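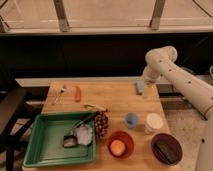
Merger Control Analyst (Antitrust and Competition Policy)

Veta Ikonen, Sistcombe
Posted 23 Nov 2023
Reference 221

Veta Ikonen advises companies on merger filings and competition investigations. We are hiring an analyst for the merger control group in our Sistcombe office. The post is full time and permanent, and reports to the head of the group.

What the work involves

Most of your time will go to pending deals. You will collect sales and market share data from clients, check it against public filings, and work out in which countries a deal has to be notified. You will draft the factual sections of filings and keep the timetable for each case. When a regulator sends a request for information, you will help put the response together – often on a short deadline.

You will also write for the Torkley Bulletin, our newsletter on fines, remedies and changes to filing thresholds. Analysts take turns preparing it.

What we are looking for

A degree in economics, law, finance or a related subject
At least 3 years of work in competition policy, deal advice or financial research
Good command of spreadsheets, including other people's
Clear written English

A second language is useful. Experience with technology or payments deals would help, as these make up a large share of our current cases. You do not need to be a qualified lawyer.

Terms

The office is open on weekdays and analysts may work from home two days a week. Hours are longer when a filing is due, and time worked on weekends is given back as leave. Travel is light. The first six months are probationary. Salary depends on experience and will be discussed at the first interview.

The start date is flexible, but we would like the new analyst in place well before July, when the annual threshold review begins.

How to apply

Send a resume and a one-page cover letter through the careers form, quoting the reference number. Please list any shares you hold in listed companies – we have to check for conflicts before making an offer. Shortlisted applicants will be given a written exercise based on a past merger decision, followed by an interview in Room 104.

Applications from recruitment agencies will not be considered.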